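3.2 Setting and participants

The study was carried out at Prerport, a 120-seat studio theatre, during a run of a close-up and mentalism show by the performer Arturo Colombo. Audience members were asked at the door whether they would fill in a short form afterwards, and 171 did so over nine performances. Nineteen of these also agreed to a longer interview, held in the foyer bar by Gemma Villa and Concetta Piras. Colombo had asked that the methods and the closing routine should not be described in print, and we have kept to that. Where an answer gave away part of the ending, it was coded but is not quoted.

The form followed the layout used by Marchetti in her work on stage hypnosis, with two changes. We dropped the question on belief in the paranormal, which had annoyed people in the pilot, and we added one on how much of the show the person thought they could retell to a friend.

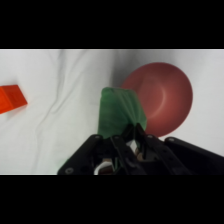 Figure 2. White cloth over the work surface, with bowl and block.

3.3 What spectators remembered of the table

Recall of the spoken parts was good, and most people could give the order of the first three routines. Recall of the table and what lay on it was much weaker. Several interviewees were sure that the covering had been pulled tight and smooth, and one called it "like a sheet of paper". A cloth such as the one in Figure 2, with its soft wrinkles and one long fold running across it, was seldom described in those terms, even by people who had sat in the front row. Carmela Gatti, who coded the forms, marked such answers as "tidied". They were more common among those who rated the show highly – a pattern we return to in section 4.

Answers about the performer's hands were harder to sort. Some people wrote that they had watched the hands all evening but then could not say which one he had used to open the envelope. The second coder, Serena Bellini, treated these as missing answers, while Gatti treated them as wrong. We report both totals in the appendix.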